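Keeping Paperbacks Alive in a Kitchen
Household tips for people who read story collections while something is on the stove

I own 14 anthologies of short fiction in translation, and every one of them smells of onions. Short stories are the right length for a pot of rice, and so that is where they get read. Over the years I have ruined enough of them to have opinions.

Getting a paperback to stay open

Clothespins work until you reach the middle of the book, where they start to tear the corners. A dinner knife laid across the gutter works on a hardcover. On a fat paperback it slides off and lands handle first in whatever you were making. My own answer is a strip of denim cut from an old pair of jeans, as long as the book is wide times three, with a handful of dry rice sewn into each end. Drape it over both pages just below the line you're reading and push it down as you go. It goes through the wash if you unpick the ends first. I have also washed it without unpicking the ends, and would call the result a pudding.

Please don't crack the spine. Start from the outside instead: open a few pages from the front, press gently down the inner margin, then a few from the back, and go on like that until you meet in the middle. It takes one kettle.

Grease

Blot, don't rub. Put a plain paper towel under the page and another on top, and press with the flat of your hand. If there is still a see-through patch, cover it with cornstarch, close the book on it, put a cast-iron pan on top and leave it overnight. Brush the powder out with a dry pastry brush that you are then willing to give up as a pastry brush. Repeat once. After the second time, what's left belongs to the story.

Do this over the sink. Cornstarch gets into the gutter of a book the way sand gets into a car, and I was still shaking it out of a Wendt omnibus in March. 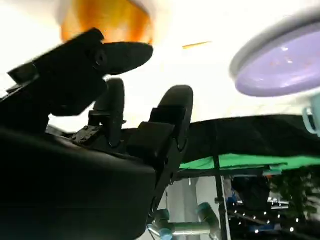 Tamara Koval writes that cornstarch is fine for butter but useless for turmeric, and that she has a ghost story with a yellow thumbprint on the very paragraph where the dead aunt comes in. "I tried lemon juice on it," she adds. "Tell your readers not to try lemon juice."

Readers, don't try lemon juice. It takes the ink's side against you and leaves the paper wavy. Turmeric fades in daylight, slowly, so a sunny windowsill for a few afternoons will do more than anything in the cupboard. Only the stained page should face the light, and the rest of the book should be wrapped in a dish towel, or you'll have one clean thumbprint and a brown anthology.

Wet pages

Steam is the slow killer. If the pages have gone ripply, slip a sheet of paper towel in every 10 pages or so, stand the book on end, slightly fanned, and keep it away from the stove. Change the sheets in the morning. When it feels dry, and then one more day after that, press it flat under something heavy. A full collected works is ideal and gives the collected works something to do.

A book that has gone all the way into the dishwater is another matter. Rinse off the suds under cold water with the book held shut, squeeze it like a sponge, put it in a freezer bag and freeze it until you have time to be patient. I kept the Sastanach stories next to the peas for the better part of a year. They came out stiff and a little swollen, though the translator's introduction had come loose and I have not missed it.

Smell

An open dish of baking soda in a lidded tub, with the book beside it on an upturned saucer, for 2 weeks. Coffee grounds also work, in the sense that the book then smells of coffee. Benedikt Rathjen swears by cat litter (unused, I assume) and I have no complaint except that it makes dust.

Dust jackets

Take the jacket off before you cook. Put it somewhere flat, between two baking sheets if you must, and write down where. I have a naked copy of a Nustix prize anthology whose jacket I put somewhere safe when we still lived in Dallstead.

Small tears can be mended with rice paste and a sliver of tissue. Clear tape turns yellow, then lets go, and leaves its glue behind for the next owner.

Bookmarks, and what isn't one

Bay leaf: acceptable when dry. Receipt: fine, though the newer kind rubs off gray. Cheese wrapper: no. Imke Eichhorn once returned a book of mine with a slice of dried apple at the start of the third story, and it had kept its place very well, but it had also kept a shape on both pages.

Butcher's twine cut a hand longer than the book is the best I've found. Buy the big roll. You'll be tying up a roast with it by the weekend anyway, and you can read the short one about the lighthouse while that rests.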